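About us

Dinby is a small shop, five people, one long room. We teach grippers to pick up stuff from around the house. Started in a garage, moved out in February when the door froze shut.

Who we are
Rungnapa Hemmin - founder, grippers, invoices
Kenna Mowat - software
Rosalie Rainer - data and testing
Waltraud Haslinger - safety (also the lease)
Engelbert Eder - motors, wiring, anything that smells hot

The Fovus fault
People ask so it goes on this page. Our second gripper, Fovus, had a bad jaw sensor. Closed on a bag of chips, read zero, kept closing. Bag popped, fine. Then Engelbert reached in to clear it and the jaws went again, no command. Bruised thumb, two weeks of typing one handed. The stop button worked but it was on the far side of the bench, 22 steps in the wrong direction if you're the one with the thumb.

What we found: a cracked solder joint on the sensor board, plus code that took "no reading" to mean "nothing there yet, squeeze more". The second part was on us. We pulled all the units and went back thru 2000 logged grasps. 215 had the same dropout and we had filed them as normal misses. Not great.

What changed
No reading now means open and stop.
Stop button within reach of wherever your standing, one on each side.
Power off before hands go in. Waltraud checks.
Motor current capped in hardware, so a software bug can't get past it.

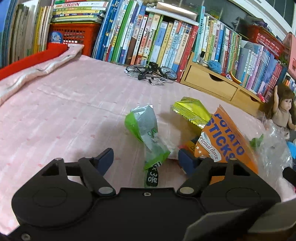
Wrappers and thin bags are still the hard ones. They crinkle, they fold over, the sensor sees next to nothing and the old code would have kept right on squeezing. So most of our testing is on those now. Rosalie wants 1005 clean grasps in a row before we call it fixed. We're not there. Best run so far ended on a candy wrapper and Kenna is still reading the logs.

Had a jaw close on you, or a dropout you can't explain? Write to us, attn. Waltraud. Full fault report is free, we'll send it over, wiring diagrams too once Engelbert redraws them.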